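Boletim da Associação de Moradores do Botden — 15 de outubro de 2018

FEIRA DE TROCAS: O QUE CORREU BEM, O QUE CORREU MAL E O QUE FALTA

Escrito à pressa entre duas reuniões, desculpem qualquer coisinha.

Primeiro as contas, que é o que toda a gente pergunta à porta da mercearia. Entraram 866 euros. Saíram 800, entre o aluguer das mesas, o seguro e o gerador. Sobra pouco, eu sei. Mas em agosto, quando se falou disto pela primeira vez, a ideia era só não perder dinheiro. Não perdemos. Os papéis estão com a Delali Quaye, quem quiser ver é só bater à porta (depois do jantar, por favor, que ela trabalha de manhã cedo).

Bancas: 35 inscritas. Duas ou três não apareceram e não avisaram. Para a próxima vai haver caução, pequena, devolvida no fim do dia. Já sei que há quem não concorde. Falem na reunião, não no grupo do telemóvel às onze da noite.

Estacionamento. Pois. A rua de cima ficou entupida logo de manhã e o autocarro para Dombridge teve de esperar que alguém tirasse uma carrinha branca da curva. O motorista foi um santo. Na próxima feira cargas e descargas só até às nove, e depois disso as carrinhas ficam no largo de terra atrás da escola. Vai haver fita e vai haver alguém com colete. O Rok Zupan já se ofereceu para o colete. Falta mais um, de preferência com voz grossa.

A música. Opiniões divididas, para ser simpática. O trio do Jordan Ashworth tocou bem e tocou de graça, obrigada outra vez, mas a coluna estava virada para as janelas do número 81 e houve lá quem passasse a tarde de persianas fechadas. Já pedi desculpa pessoalmente. Da próxima vez a coluna vira para o campo.

Comida: acabou tudo antes das três. As bifanas primeiro, depois os bolos, depois até o pão. A padaria Bagheri mandou mais um tabuleiro a meio da tarde sem cobrar nada e desapareceu em dez minutos. Quem fizer bolos para a próxima, façam a dobrar. E ponham os ingredientes num papelinho — tivémos um susto com nozes, ficou-se pelo susto, mas não quero outro.

Trocas propriamente ditas. Os livros voaram, roupa de criança também. Ferramentas houve poucas e andaram quase à pancada por elas. O que ninguém quis: cassetes de vídeo, cadeiras de bebé antigas (e ainda bem, não são seguras), aparelhos de ginástica. Por favor não tragam mais aparelhos de ginástica. Há um na arrecadação da sede que não passa na porta e ainda estou para perceber como é que lá entrou.

Regra que vai mudar: as senhas. O sistema de cores era confuso, admito, a ideia foi minha. Azul valia dois, verde valia um, e a meio da tarde já se trocavam azuis por azuis sem ninguém saber porquê. Passa a haver uma só cor. Cada objecto entregue dá uma senha, cada senha dá um objecto. Coisas grandes combinam-se entre as pessoas, como sempre se fez. 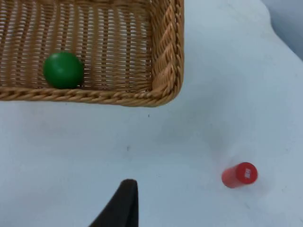

Limpeza. O largo ficou decente, mas foram quatro pessoas a varrer até ser noite e isso não pode ser. Cada banca limpa o seu metro quadrado antes de ir embora, e leva as caixas de cartão. O contentor do cartão não é um poço sem fundo. O Kastriot Kelmendi levou o que sobrou no reboque dele, duas viagens ao ecoponto, com gasóleo do bolso dele. Vou propor que se pague.

Perdidos e achados, tudo na sede: um guarda-chuva castanho, uns óculos de ver ao perto, uma chave pequena com fita vermelha, um sapato de criança (só um). Até ao fim do mês, depois vai para a paróquia. O sapato não sei para onde vai.

Próxima reunião: na sede, às nove da noite. Ordem de trabalhos, mais ou menos por esta ordem:
Data da feira da primavera
Caução das bancas
Proposta da câmara para o parque infantil
Orçamento da Dimadard para o telhado da sede, que chegou finalmente e é mais caro do que se pensava

O Zlatko Dumitrescu pede para lembrar que as quotas deste ano ainda se podem pagar, em dinheiro ou por transferência, e que ele não morde. Quem já pagou e não tem recibo, mande mensagem que se trata.

E as mesas dobráveis! Faltam duas das nossas, as de pés cinzentos. Se alguém levou por engano, é deixar à porta da sede, não se fazem perguntas.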